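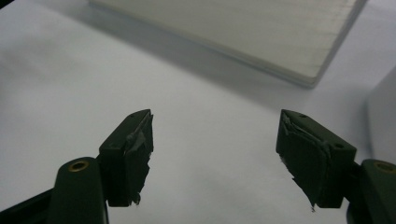

The open fingers of a hand-held gripper over a white tabletop, grip pads showing their age.

Gornton Launches Replacement Pad Kit for Hand-Held Grippers

PERRIN, September 25, 2026 – Gornton, a maker of small parts for people who teach robots by hand, today announced the Jirkutier, a kit of replacement grip pads for two-finger hand-held grippers. It goes on sale in January. It contains no artificial intelligence, and the company has no plans to add any.

Hand-held grippers are what many labs use to record the everyday motions a robot arm will later copy: lifting, turning, putting down, picking up again. The sensors and software get most of the budget. The part that touches the world is often a strip of tape, which does its job well until it starts to wrinkle, peel and hang off the end of the finger like an old bandage.

The Jirkutier kit is meant for that moment, or preferably the week before it. Each box holds 20 molded pads, a plastic scraper for removing whatever is on the fingers now, and a card with instructions in large type. The pads wrap over the edge of a rectangular fingertip block and tuck in underneath, so there is no loose end at the bottom for a pen cap or a sock to catch on. Changing a pair takes 3 minutes. Scraping off old tape adds to that, depending on how many layers of it were laid down and how firmly everyone believed in them.

Pads come in two thicknesses. The thin one is for cards, cables and other things that like to slide away. The thick one is for cups, tools and fruit. Both come in gray, after a trial run in orange drew complaints that the pads were the most interesting thing in every recording.

Gornton tested the pads at its workshop in Perrin, opening and closing a gripper on a coffee mug for over 600 cycles per pair. The mug has since been retired with a chipped handle. The pads were still in place, with some shine on the contact face and no lifting at the corners. The company suggests changing both fingers together, as one new pad and one old one will hold most objects slightly crooked.

Existing users of Gornton fingertips need no new hardware. Owners of other grippers should measure the block before ordering – a paper template can be printed from the product page – and should resist the urge to trim the pads with scissors. Trimming leaves a raw edge, and the raw edge is how the tape got that way.

The kit will be sold through Gornton's own store and through Kukport, its distributor for schools and research labs. Labs that order before launch will receive a second scraper at no charge, in recognition of where the first one usually goes.

Prices will be posted when orders open. Sample pads are available to teaching labs on written request.

About Gornton
Gornton designs and molds pads, fingertips and fittings for hand-held grippers. It is based in Perrin and sells to labs, workshops and schools.

Press contact: Gornton Press Desk, Perrin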